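Workshop Tips: Planning and Budgeting for a Bench-Top Robot Arm

Last updated 30/07/2022

Most overspending on small automation happens before the order is placed. The tips below apply to a single bench in a home or shared workshop.

Measure the bench first. Note depth, width and the height of anything fixed above it. Compare these with the working envelope on the data sheet. Reach is usually quoted to the wrist, so add the length of the gripper.

Budget for the parts that are not the arm. Mounting plate, power supply, emergency stop, cable guides and spare finger pads are often sold separately. On the Drondis bench kit we priced, these extras came to $800. Ask for an itemized quote.

Check payload with the gripper fitted. A gripper that weighs 98 grams takes 98 grams off the rated load.

Leave clearance. We allow 4 inches between the envelope and any wall, shelf or upright panel. If a panel has to stand on the bench, enter its height and thickness in the layout before choosing an arm.

Decide on one arm or two. A second arm needs its own mounting position and its own line in the budget. Price both versions at the start; adding the second arm later usually means a new plate.

Run the layout in simulation before paying a deposit. The Nullport planner and the Trakano viewer both import simple blocks, and plain shapes are enough at this stage. Use real dimensions for the tabletop and for anything tall. Check the view from the planned camera position too, as a large panel can hide most of the work area.
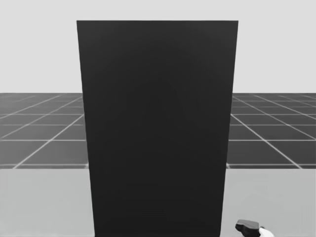
Simulated bench with a tall dark panel in the center and part of a gripper at lower right.

Move the camera position in the model and compare views. A longer bracket costs less than a second camera. Ours was $70 from Mapplebeck, screws not included.

Order consumables with the arm. Finger pads and cable ties ship free with the main order at most suppliers, and separately they do not.

Keep the layout file with the quote. Prices on this page will be checked again in September.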